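Two jaws, one bench, far too much coffee. We spent a morning at Bekside with the Adari hand-held gripper, swapping it against the older Kwak set. 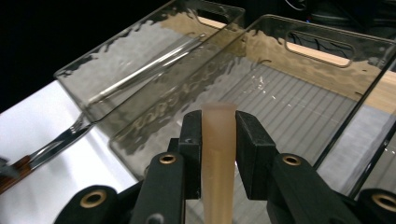 Words: Dae-han Yook | December 17, 2019

Flat jaws first. Good squeeze on the tapered piece, both sides. Clear trays crowd you a bit though. The Kwak pads are softer, I kept wanting them back.

Then the dowel. Harder than it looks, you loose the depth when the jaws are wide. Adari say 489 grams. Feels more by lunch. Price still to come, July probly.
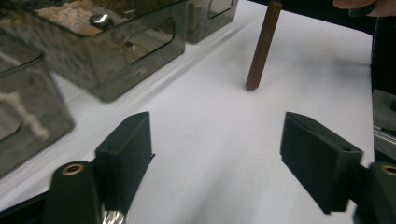 Jaws open, dowel upright on the bench.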